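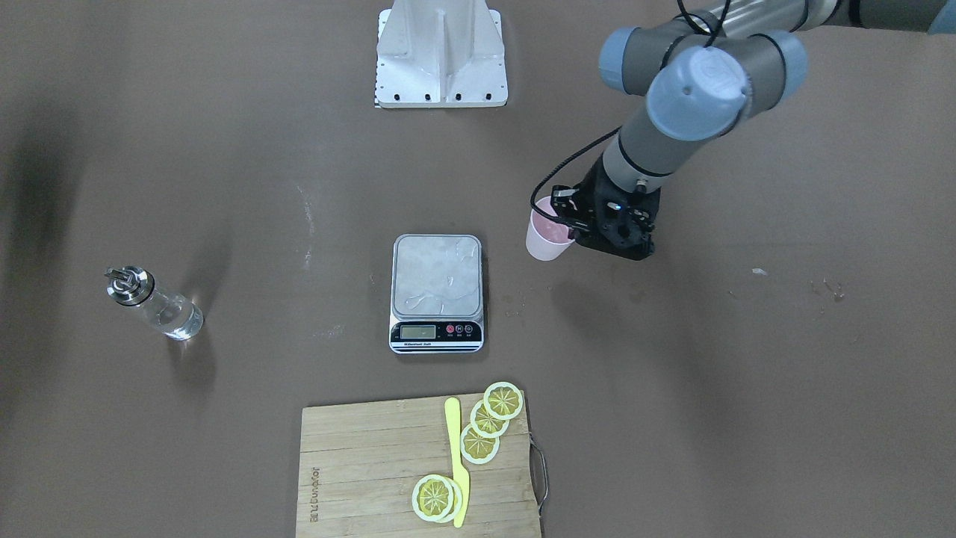

Pour controller overshoots when flow starts late

maes_rig
Running the Stornden planner with our own pour controller on the left arm. Target comes from the scale over serial, the wrist angle is a PI loop on mass error. Most pours are fine. On the bad ones nothing flows, the integrator winds up, then it all lets go at once. Worst run in the logs is 61 g over. Loop period is 1,000 ms, limited by the scale. Any way to fix this without a new scale?

Niteck
Clamp the integrator and freeze it until the mass changes. One second is far too slow to close a loop on anyway. I'd put the wrist on a fixed tilt profile and only use the scale to decide when to stop.

maes_rig
Tried a fixed profile. It's fine at one fill level and wrong at all the others.

plarkdale
Disagree with Niteck on the fixed profile. Estimate the fill from the joint torques at lift, pick the start angle from that, then let the loop trim. We colour code the log by phase (approach, onset, bulk, cutoff) and nearly all our error was in onset.
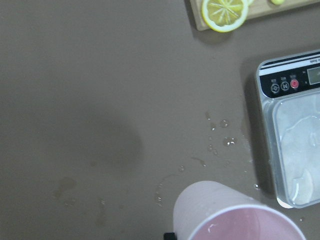 maes_rig
The wrist camera is already recorded with every run, so I went back through 852 of them looking for the moment of onset. It's hard to get. With the cup tipped, the rim is in view but most of the inside isn't, and the glints move whenever the wrist does. The drops on the tabletop between the cup and the scale cause trouble too — my difference filter fires on them as soon as the arm moves.

Niteck
Mask everything outside the container and look for ripple on the water surface. Drops on the bench won't matter then.

plarkdale
Ripple also shows up if anything bumps the bench. I still wouldn't trust it over torque.

Bríd Phelan
Use both. Ripple inside the mask opens the gate, torque has to agree within three samples, and the integrator stays at zero until then. I can send you the filter node, it's some 519 lines, mostly parameter handling. Check your timestamps first though. Ours were taken on arrival and the camera lagged the joint states.

maes_rig
Mine are on arrival as well. Will fix that before touching the gains. Yes please to the node.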